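5 min read

The price on the front is the wrong one to argue about

Gedberg started renting out its kitchen arm in July, and most of what has been written since then has been about the monthly fee. I think the fee is fair. My complaint is with the rest of the offer, and in particular with what the firm calls the Vurnedo plan, where you pay for the arm, the gripper and a set of ready-made tasks, and somebody else decides which tasks those are.

I run a small unit that tests food handling equipment for caterers and canteens. We took the plan for 15 weeks. The arm arrived in one crate, the gripper in another, and the whole lot was bolted down and moving by the middle of the second day. I have had dishwashers that took longer. The setup guide is short and written by somebody who has used a spanner. Credit where it is due.

The gripper is a plain two-finger one. Some reviewers marked it down for that and said a hand with more fingers would suit food better. I don't agree. A canteen wants something that can be wiped, that has few gaps for juice to get into, and that a kitchen porter can look at and understand. Two fingers will pick up most of what goes on a chopping board if the software knows where to put them.
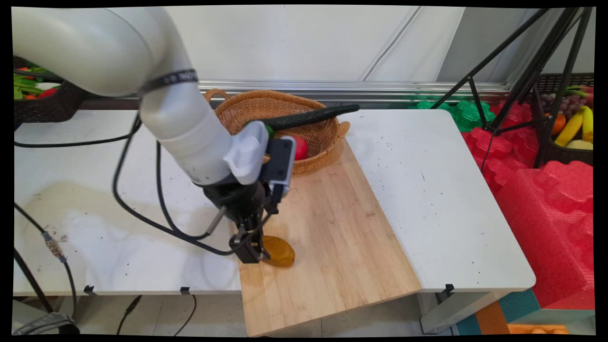 The arm over the chopping board, with baskets of produce behind.

Knowing where to put them is the thing you are paying for, and it is sold in bundles. The basic bundle covers picking one item up from a flat surface and placing it in a container. Sorting costs extra. So does taking items out of a deep basket, which is how nearly every kitchen I know stores its fruit and veg. If you want all of it you are on the top tier, and at that point the arm costs you £400 a month more than the figure on the front of the brochure.

Gedberg would say that you only pay for what you use. I have heard the same from Dierckx, whose older rental scheme works along the same lines. It sounds reasonable until you try to plan a working day around it. Kitchens don't do one kind of job. A porter who could put tomatoes into a box but had to be upgraded before taking them out again would not last the week.

There is also the matter of changes. Over our rental, the task list was altered three times. One update made the arm gentler with soft fruit, and I was glad of it. Another changed the resting position, so that the arm stopped over the board when it was idle, where before it had parked to one side. My staff had to lean round it. I asked for the old behaviour back and was told it could be done on the next tier up. It took four emails to get that answer.

Compare this with Zanton, who sell their arm outright. It is slower, the manual is poor, and you will need somebody on the staff who doesn't mind writing a bit of code. But the day you buy it you have all of it, and if you like where it parks, it will go on parking there. For a college or a large kitchen with a technician, I would take that trade.

For a small place with no technician I would still look at Gedberg, and I would do two things before signing. Write down every job you want done in an ordinary week, and ask for a price that covers the lot. Then ask for the right to refuse an update. They agreed to the first when I asked and said they would think about the second. That was around a month ago.

We sent ours back at the end of the term. The gripper was in good order and so was the arm. If they bring out a single plan with everything in it, I will happily rent it again.

6 comments · 31 shares

Contact us | © 2021 | Back to top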